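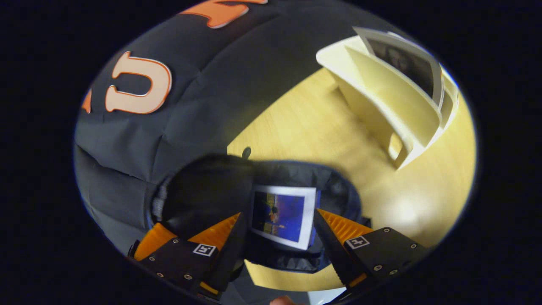 Gurnport College – Handling Lab, Engineering Support

Search this site Go

Orkley grant: progress report on the hand gripper (unit two)
From: Leanne Sugden
To: Orkley Fund, cc Rachid Bensaid

Last updated: June

Sorry this is a bit rough, the bench has been busy and I'd sooner you had it now than polished in a month. Spending is on the separate sheet. This is only the state of the tool itself, what we changed, what broke, what's next.

Short version. Gripper is back in use and has been through most of the period. New pads on both fingers. Markers remounted. One long stoppage, my fault partly, see below. Recording target for the card and bag work met, the magazine holder work not started properly.

Where we are

2,249 usable recordings handed over to Rachid's side. Another 726 thrown out, nearly all of them from before the markers were remounted. That's a bad number and I'm not going to dress it up. When we split it by cause the bulk was one finger's marker not being found for part of the run, so the width of the grip couldn't be worked out and the whole recording is no use to anybody. A smaller lot were the card slipping. The rest were people errors – starting late, thumb over the lens, that kind of thing.

Since the remount the throw-outs have dropped to a handful in each session. Rachid checks them the same afternoon now where he used to let them pile up, and that has helped as much as anything I did with a screwdriver.

Pads

We went to the orange ridged pads on both sides. The old smooth ones had gone shiny and the photo cards slid straight out, especially when a card had to stay upright with its bottom half still in the bag. The fine ridges run parallel across the gripping face and they hold fabric well too. Thin card is pinched lower down, between the black inner jaw plates, so the pads don't do all the work there and you have to set the two up together. Took us a while to cotton on to that. We had been adjusting pad angle for a card problem that was really a plate problem.

Current setting, for anyone picking this up:

Pads angled in towards the middle, both the same. Close the fingers gently with nothing between them and look from the tip end. The plates should touch before the pads do. If the pads touch first, back them off and try again.

Nip up the screws on the mounting blocks a bit at a time, going across and back. Not one fully home and then the next. The block twists slightly if you do that and the marker goes with it.

Wipe the pads with a damp cloth at the end of the day. No solvent. We tried solvent on a spare and the ridges went tacky and picked up every bit of fluff off the bag.

Pad life looks like almost 900 grips before the ridges start to round over at the tip. I'd want one more full set worn out before calling that settled. The pads come from Nuttall, who have been good, but they send them in mixed batches and the feel varies. Soft ones wear quicker. I've asked for them to be marked by batch and they've said yes.

Markers

Each block carries one of the little square black and white markers and the camera has to see both all the time. Ours were stuck on with double sided tape which was fine in the cold months and then crept once the room warmed up. You couldn't see it by eye. Rachid spotted it, the left finger was reading as slightly more open every morning than it had been the night before, which made no sense.

Both are now on a thin glue film with a flat backing underneath. Left one sits near the top of its block, right one on the upper edge. They are not a mirror image of each other and do not need to be, please don't anyone "fix" this. What matters is that each stays exactly where it was when the width check was done. If one is knocked or peeled, redo the check, even if it goes back in what looks like the same spot.

Printed matt. The first replacements came out glossy and the bench light washed them out every time the tool was tipped to the right. Wasted the best part of a morning on that.

Width check is now done at the start of every session. Close fully, open fully, three times, slowly, then the gauge block. Rachid has it so the laptop goes green or red. Red means stop. We had one session where somebody carried on through a red on the grounds that it was probably fine, and it was not.

The stoppage

Skurnar linkage, the small part inside the handle that makes the two fingers move together. It had been stiff for a while and I put it down to dirt. Cleaned it, oiled it, carried on. It then cracked mid session and the right finger went floppy. No spare on the shelf. I had taken it off the order the time before to keep the total down, which with hindsight was a daft saving.

Lead time on the part was long, longer than they'd quoted. We borrowed a linkage from unit one in the meantime, which meant unit one was out of action for the same stretch and the two reports will look oddly similar. The borrowed part has gone back. Unit two has a new one and there are now spares in the drawer, labelled.

Cause of the crack, best guess: too much oil. It had drawn in lint off the fabric items and packed solid round the pivot. The maker's sheet says dry only. I had not read the maker's sheet. It is now taped to the inside of the drawer lid and I have read it.

New routine for the handle is brush out, dry, at the end of each week, no oil at all. Squeeze test after – it should open again on its own without you helping it. If it hangs, take it apart, don't use it.

Lens and camera

Nothing much to say. One new cover. The lens picks up finger marks from where people hold the tool, so there's a cloth on a string at the bench. Camera bracket checked for looseness along with the width check. It has come loose once.

Worth knowing that fingertips do creep into view at the bottom of the picture between the two fingers. A small bit is harmless, the markers are well clear of it. We only bin a recording if the hand covers the card or a marker. Rachid and I disagreed on this for a bit, he was binning the lot, and that acounts for some of the earlier throw-outs as well. A few of those may be recoverable, he's going back through them when he gets time. They aren't in the figures above.

The bench setup

Same light wood table throughout. We've kept the black fabric bag as the main container because it's the hardest thing we've got – soft, wrinkles differently each time, and the shiny lining round the mouth throws odd bits of light. If the pads and plates cope with a card standing in that they'll cope with most of what you listed in the proposal. Dark padded fabric stays on the table as well, and the white magazine holder.

Light is still not right. There's a bright patch on the wood towards the right hand side that we haven't been able to get rid of. Doesn't upset the matt markers. Did upset the glossy ones. A diffuser is on order out of the small items line, no extra being asked for.

Holder work: the fingers fit through the front opening but the blocks are close to the curved sides if you come in at an angle. Two knocks so far, no damage. I want to try slimmer blocks before we record anything in quantity. Drawings done, waiting on a slot at the workshop.

People

Five regular users now, all shown the width check and the squeeze test before being let loose. The written guide is one side of paper. It was four and nobody turned over. If you send visitors they're welcome to have a go but please warn us first as the tool needs checking after every new pair of hands, people grip it much harder than they need to.

Money, very briefly

Pads and the linkage took us over on parts, under on travel as the second trip never happened. I'd like to move 100 from travel to parts to cover one more pad set. Rachid is content. Need a yes from you by email, doesn't have to be a letter.

Still to do

Slimmer blocks made and fitted, both fingers, then full width check from scratch.
Wear out one more pad set and write down where the ridges go first.
Diffuser up.
Go back to unit one and do its markers the same way. Should have been done already, it's still on tape.
Spare camera cable. The present one has a kink near the plug and is living on borrowed time.

Risks as I see them. The cable. The workshop slot slipping, it has slipped once. Nuttall changing the pad mix without telling us. I'm not worried about the linkage any more so long as everyone leaves the oil can alone.

What I'd like from you

The yes on the transfer. Also a view on whether you want the holder recordings at the same number as the bag ones or whether fewer would do, as it affects how many pads I order and I would rather order once.

Next report will cover both units together if that suits. Rachid will send teh check logs separately, they're too big to attach.

Leanne

We use cookies to make this site work and to see which pages are read. Accept Manage settings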